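Home Classes FAQ Recipes Contact

Sourdough at Orkcombe: your questions

Do I need to bring a starter?
Nope! We keep one going all year (it's called Eder, after the mill road) and you'll go home with a scoop of it. If you already have your own, bring it along, we love meeting other people's starters.

How much flour does one loaf take?
Our basic recipe uses 600 grams of flour and 100 grams of active starter. It makes a good big loaf that keeps for days.
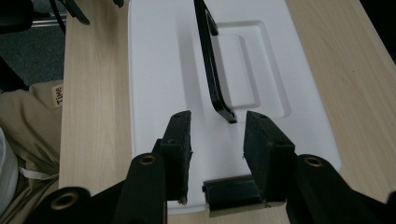

Bulk rising is where most of the questions come in, and it's my favorite stage! Give the dough time, go by how puffy it looks, and try not to fuss with it. Cover it with whatever you have at home: a plate, a damp towel, or a big white plastic lid with a handle like this one. In January our kitchen is chilly and the rise can take nearly 11 hours, so don't panic if yours is slow too.

Can I shape dough right on a wooden table?
Yes, please do! Wood grips the dough just enough to help you pull it tight. Go easy on the flour and scrape the table down afterward.

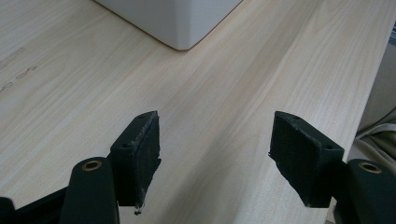
Pale wood tabletop, with a few small scuffs at the left.

When is the next class?
24th March. Aurelia Aigner teaches shaping and Pirmin Rainer runs the ovens. We start at 2 and bake until the last loaf is out.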